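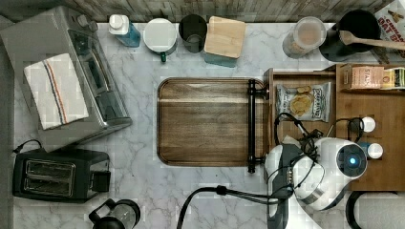
Street Hockey Rink and Loaner Gear - Pre-Season Check

Rink: Plunholm outdoor rink
Checked by: Ourania Raptis
Date: 22/06/2019

1. Boards and corners - OK, one fix
I walked the whole loop and leaned on everything like a big kid crashing into it. The far left corner has a panel that gives a little at the bottom. Two bolts missing! I put new ones in and it's solid now, but please kick it again before the August games.

2. Playing surface - NEEDS WORK
Mostly good. There's a crack near the home bench that catches the ball (and my shoe, ouch). Fotini Koutsoukos has the filler and says she can get to it this week. No games on that half until she does.

3. Goals - OK
Both frames are straight and the pegs are tight. The net on the parking lot side had a hole at the top shelf, so I laced it up with cord. Not pretty, but it holds.

4. Loaner sticks - 32 checked, four pulled
I ran my hand down every shaft (wear gloves, I got a splinter from an old wood one) and flexed each blade against the floor. Three of the pulled ones have split blades. The other is a Zulon junior with a loose screw where the blade meets the shaft - that one can come back once somebody finds the right screwdriver. Tape on the butt ends is fine except the blue bundle.

5. Helmets - HOLD
I like most of these, but the chin snaps on the small sizes are getting stiff and two cages rattle. I've put them in the bin marked HOLD and would love a second opinion. Don't hand them out just because we're short!

6. Goalie pads - OK
Straps all buckle. The left leg pad smells terrible, still passes.

7. Balls - OK
Tossed the cracked ones. The orange ones are for cool evenings, the pink ones for hot days, so please stop mixing the buckets.

8. Gear shed - OK
Lock number 3578 opens the first time now that I oiled it. First aid kit is low on ice packs and the big bandages.

Recheck items 2 and 5 before opening.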